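Packing Toiletries and Cosmetics for a Room Move

Prepared by Rhona MacLeish, Residential Services, Greltholm House

Residents changing rooms in May are asked to pack their own toiletries and cosmetics before the moving crew arrives. Small bottles and jars account for most of the leaks reported to this office, and nearly all of them can be prevented in a few minutes. The instructions below apply to residents of both the Pludden and Feton wings.

What you will need

One small cardboard box with working flaps
Packing tape
Resealable plastic bags
Tissue paper or a clean hand towel
A marker

Boxes and tape may be collected from Umut Dursun at the front desk until 4 p.m. A used box is acceptable if the bottom seam is sound. Please tape over old shipping labels.

Step 1. Lay everything out

Clear the bed and pull the cover flat. Place the items you intend to pack in the middle, with the open box within reach. A bed is preferred to a desk for this purpose - round jars roll, and a fall onto bedding does little harm. If the cover is one you wish to protect, put a towel down first.

Step 2. Sort by type

Keep tubes with tubes and jars with jars. Items still in their retail cartons form a separate group and should stay in those cartons. Discard anything past its date or nearly empty. Metal cans may go in the box only if they are not pressurized; aerosols are to be handed to the front desk and will be moved separately.

Step 3. Check the closures

Tighten each screw lid by hand. Flip caps should be pressed shut and held with a short strip of tape. For pump bottles, lock the pump or remove it and fit a plain cap. Jars of cream larger than 300 ml must be bagged individually. Smaller jars may share a bag if tissue is placed between them.

Step 4. Load the box

Place the heaviest items at the bottom and stand bottles upright. Retail cartons fit well along the sides, where they help keep the bottles from tipping. Fill the gaps with tissue. Earphones, chargers and other small electronics should not travel with liquids and belong in your hand luggage.

Step 5. Close and label

Remove the tape rolls and scissors from the box before closing the flaps. Run tape along the center seam and once across each end. Write your name, your new room number and the word TOILETRIES on the top and on one side. Finished boxes should weigh no more than 14 pounds.

Questions about collection times may be directed to Killian Guillot at extension 3292. Residents who would like help with lifting should tell the front desk when they pick up their box.
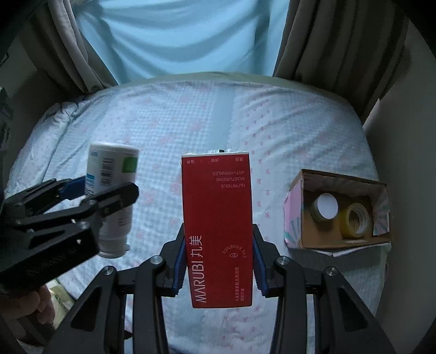
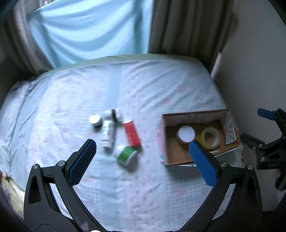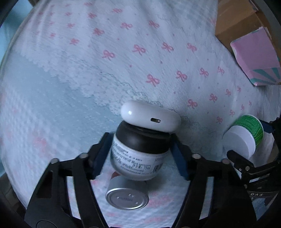

Toiletries and cosmetics laid out on a bed (second picture); a jar with a screw lid and a metal can (third picture).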